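Getting Through a Season With No Season

April 26, 2020

Our club was supposed to open its season this weekend with a home match against Haslinger. The fixture list is still on the fridge. I have not taken it down, mostly out of laziness.

I bat at six or seven for Vellholm, a small cricket club with two teams and one ground. Last year I made 177 runs in 13 innings. My top score was 41, against Wilero on a wet pitch, and I was dropped twice on the way there. So nobody should read this for coaching advice. I only want to write down what I have been doing since the nets were locked, partly so I can compare it next spring.

We had indoor nets all through February. I was going twice a week and working on one thing, my front foot. I plant it too early and too far across, and then anything straight has to be played around my own pad. Smaranda Sârbu, our captain, told me about it two seasons ago. By the end of the month I was a bit better against medium pace and no better at all against spin.

At home I have a hallway and a back yard. The hallway is long enough for shadow batting. I put down a strip of masking tape for off stump and another for where the foot should land, and I do three sets of 30 forward defensives with a break between them. It is dull. The first week my left calf was sore every day.

The yard has a brick wall, so I throw a tennis ball at it and play the rebound. The ball comes back quicker than I expected and it stays low where the paving dips. I set myself a target of 3000 hits by the end of May and keep the tally in a notebook. So far I have missed four days, two for rain and two because I did not feel like it.

I also tried hanging a ball in a sock from the washing line. It works fine for straight drives until the sock wraps itself over the line, and then you need a chair to get it down. I gave that up after a few evenings.

The bat has had some attention too. I sanded the toe, put on a light coat of oil, and replaced the grip, which had been slipping since last August. The old one came off in pieces.

As for the season, the league has told us nothing firm. There is talk of a short competition of 18 overs a side if grounds open in July. I would play in that. Some of the older players would prefer to leave it until next year, and I can see their point, as a lot of them would be going in with no practice at all. 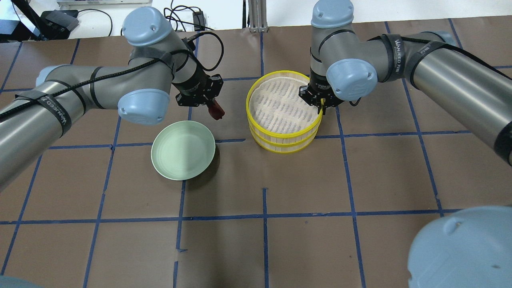
Radoslava Šťastný wrote in the comments on my last post that I should stop counting hits and count clean ones, as 3000 bad forward defensives would only make the bad foot permanent. She suggested filming one set a week from the bowler's end and checking where the toe points. She also thinks 18 overs is too short to be worth marking out a pitch for.

I disagree on the last part, but I tried the filming yesterday with the phone leaned on a flower pot. The toe points at cover nearly every time. Smaranda has been sent the clip and has not replied yet.

Next week I will move the tape three inches toward leg and start a new page in the notebook.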